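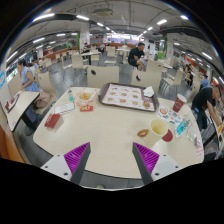

Von Siwan Dafis
Fotos: Rhydian James
Ausgabe November

Der Gast hat seine Mahlzeit beendet, und der Tisch gehört für einen Augenblick niemandem. Auf dem Tablett liegt noch die Papierauflage mit den kleinen Speisebildern, darauf eine zerknüllte Serviette. Ein rotes Päckchen, Pommes frites im offenen Papier, Becher, ein bedrucktes Blatt: Was nach einem Essen in einer großen Gastronomiehalle zurückbleibt, ist in seiner Zusammensetzung erstaunlich vielfältig. Für den Betreiber beginnt damit ein Arbeitsgang, der in der Planung solcher Flächen lange als Nebensache behandelt wurde.

Die Garent Gastronomieflächen, die mehrere Hallen dieser Art bewirtschaftet, hat das Abräumen in den vergangenen Jahren grundlegend neu geordnet. Maßgeblich verantwortlich ist Patricio Zapata, Leiter des Bereichs Gastraum. Nach seiner Darstellung war die Ausgangslage unbefriedigend: Jeder Pächter räumte die eigenen Tabletts ab und ließ die fremden stehen. An einem Tisch, an dem Speisen aus zwei Küchen verzehrt worden waren, blieb regelmäßig die Hälfte liegen. «Zuständig war man für die Farbe des Tabletts, und der Gast, der einen Platz suchte, hatte davon nichts», sagt Zapata.

Seit dem Stichtag 1/9/22 gilt eine gemeinsame Ordnung. Das Abräumen obliegt seither einer eigenen Gruppe, die keinem Pächter zugeordnet ist und deren Kosten nach Sitzplätzen umgelegt werden. In der Halle, die für diesen Beitrag besucht wurde, sind es 1,220 Plätze; im Sommer, wenn ein Teil der Bestuhlung für Veranstaltungen entfällt, stehen 1,000 zur Verfügung. Die Gruppe arbeitet in Abschnitten, jeder Abschnitt hat eine Station mit Sammelbehältern, Tüchern und einem Wagen für die Tabletts.

Die Reihenfolge der Handgriffe ist schriftlich festgelegt. Flaschen und Becher mit Restflüssigkeit werden zuerst aufgenommen und aufrecht zur Station getragen. Es folgen Speisereste, danach Papier und Karton, zuletzt die leichten Folien, die der Luftzug der Eingangstüren sonst unter die Bänke trägt. Erst wenn die Platte frei ist, wird gewischt, und zwar von der Rückseite zur vorderen Kante. Octavio Cáceres, der die neuen Kräfte einarbeitet, legt Wert auf die Becher. Ein Pappbecher, dessen Inhalt unterschätzt wird, verursache mehr Arbeit als der gesamte übrige Tisch. Er empfiehlt, vor dem Anheben stets hineinzusehen und den Becher keinesfalls am Rand zu fassen.

Schwieriger gestaltet sich die Frage, wann überhaupt abgeräumt werden darf. Ein verlassener Platz ist von einem kurz unbesetzten nicht immer zu unterscheiden. Die Hausordnung sieht eine Wartezeit von 7 Minuten vor, sofern Speisen sichtbar nicht aufgegessen sind. Liegen Kleidungsstücke oder Taschen am Platz, wird gar nicht eingegriffen. Beschwerden über zu frühes Abräumen sind nach Angaben des Betreibers selten geworden, kommen aber vor, und sie betreffen fast ausschließlich Pommes frites.
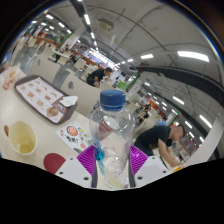 Besondere Aufmerksamkeit verlangt die Trennung der Stoffe. Eine Getränkeflasche aus klarem Kunststoff gehört, sofern sie leer ist, in den Behälter für Flaschen; der Schraubverschluss bleibt darauf. Becher aus Pappe sind wegen ihrer Beschichtung vom übrigen Papier zu scheiden, ein Umstand, der vielen Gästen nicht geläufig ist. Die Tablettauflagen wiederum dürfen nur dann zum Altpapier, wenn sie keine Fettflecken aufweisen. In der Praxis trifft dies auf wenige zu. Prys Dafis, die für Garent die Entsorgungsverträge betreut, hat deshalb angeregt, auf Auflagen ganz zu verzichten und die Tabletts nach jedem Gebrauch zu spülen. Die Pächter haben dem bislang nicht zugestimmt, denn die Auflage ist zugleich Werbefläche.

Ähnlich verhält es sich mit den Handzetteln. Sie werden an den Theken beigelegt, auf den Tischen gelesen oder auch nicht und bleiben in großer Zahl zurück. Unbenutzte Exemplare wurden früher eingesammelt und erneut ausgelegt – eine Gewohnheit, die aus hygienischen Gründen aufgegeben wurde. Heute gelten sie mit dem Verlassen des Platzes als Abfall.

Auch das Mobiliar wurde überprüft. Die Tischplatten sind hell gehalten, damit Verschmutzungen rasch erkannt werden, und ihre Ecken sind abgerundet, was das Wischen in einem Zug erleichtert. Für die Reinigung werden 128 Tücher je Öffnungstag ausgegeben, nach Farben getrennt für Tische, Bänke und Stationen. Das Reinigungsmittel bezieht das Haus von der Firma Fladden in vorgemischter Form. Zuvor wurde am Ort angesetzt, mit wechselndem Ergebnis: War die Lösung zu stark, blieb auf den Platten ein stumpfer Film zurück, der sich erst nach mehrmaligem Nachwischen löste.

Offen ist, welchen Anteil die Gäste selbst übernehmen sollen. In der kleineren Halle Daria erprobt der Betreiber derzeit Rückgabewagen, an denen das Tablett samt Inhalt eingeschoben werden kann. Sortiert wird dort nicht, das geschieht hinter der Wand. Zapata beurteilt die ersten Erfahrungen zurückhaltend. Die Wagen würden gut angenommen, solange sie höchstens zur Hälfte gefüllt seien; danach stellten die Gäste ihre Tabletts auf dem Boden daneben ab. Über eine Ausweitung auf die übrigen Standorte soll entschieden werden, sobald die Auswertung des laufenden Versuchs vorliegt.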